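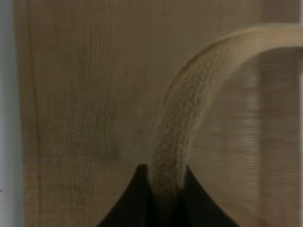
Tan woven strap, close view. Coarse pebbled texture along the face.

Jute tote bag, folded: notes and pictures
Rallville Bag Pages, gallery 8. Page last changed 03/12/2019.

This gallery covers the folded state of a jute tote with padded handles. Standing bags are dealt with in gallery 4, along with base widths and lining types. The Havlow and Vuorinen patterns differ mainly in how the side gusset is cut, and the folding method given on this page suits both. Dry weight of our reference bag is 359 g, taken in February on the bench scale.

Folding. Empty the bag and shake out loose fibre. Push both side gussets inward along the existing crease, then press the front panel down onto the back panel. Work from the rim towards the base. Jute holds a crease for a long time, so a gusset folded off its line will tend to go back to the wrong line the next time.

Handle position. Lay the handle flat across the panel, with the bend pointing away from the attachment points. A padded handle left upright or trapped under the fold makes a ridge, and the bags above it in a stack will lean.

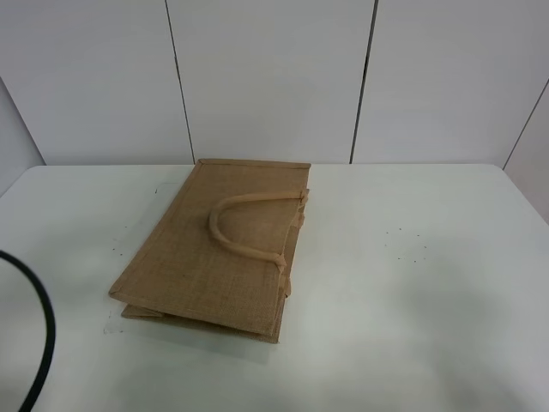
Edges. Binding along the rim keeps the weave from fraying and gives a fixed line to measure from. Measure at the binding and ignore the gusset, where the layers seldom settle level. Small differences between the upper and lower layers at the front are normal and are not recorded as faults.

Attachment points. Check both ends of each handle before storage. Gathered cloth at the joint is part of the make. Broken stitching, or a gap between the handle and the panel, should be entered on the card under "joint".

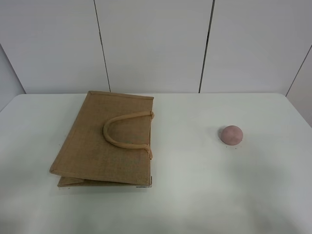

Storage. Keep folded bags flat on a dry shelf, handles all facing the same way. Do not seal them in plastic for long periods, as jute takes up moisture from the air and needs to let it go again. Tesska shelf boxes fit the folded size with the lid on.

Marks on the panel should be brushed off dry. Water leaves a tide line on undyed jute. The card for this bag is number 224 in the index.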